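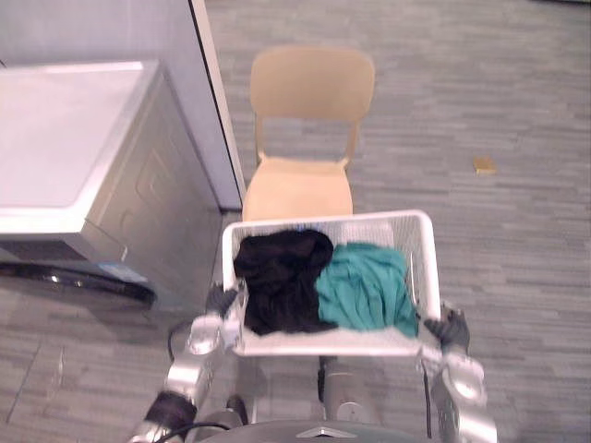

View from the head camera: both grippers on a wire-mesh laundry basket, with the washing machine at left.

Ferrand Teleoperation Station, by Lerninel

Ferrand is an operator station for showing a two-armed robot a task by remote control. The operator sits at the station, sees what the head camera sees, and moves two hand controllers. The robot's arms follow. Each run is saved as one demonstration, with video, joint positions and gripper commands on the same clock.

It works well for jobs where both hands share a load. Carrying a laundry basket is a common first task: the grippers take opposite sides and the operator has to keep the basket level. Link Mode holds the distance between the grippers fixed while the load is up. It can be switched off with the left foot pedal.

What's in the box
2 hand controllers with charging dock
Headset and desk stand
Foot pedals
Control computer with Jisari recording software installed
Network cable and mounting hardware

Specifications
Arms supported: two, 7 joints each
Gripper control: proportional trigger
Storage: 400 hours of recorded demonstrations
Hand guiding: yes, with the Willow wrist handles (sold separately)

Hand guiding
With Willow handles fitted, a second person can stand beside the robot and move the arms directly. Jisari saves these runs in the same format and tags them, so the two kinds can be trained on together or sorted apart. Link Mode is not available during hand guiding.

Before ordering
Ferrand does not include a robot. Send us your arm model and controller version and we will confirm the fit. Stations ordered now ship in February.

Price: $2,143 per month on lease, setup included. Willow handles are quoted separately.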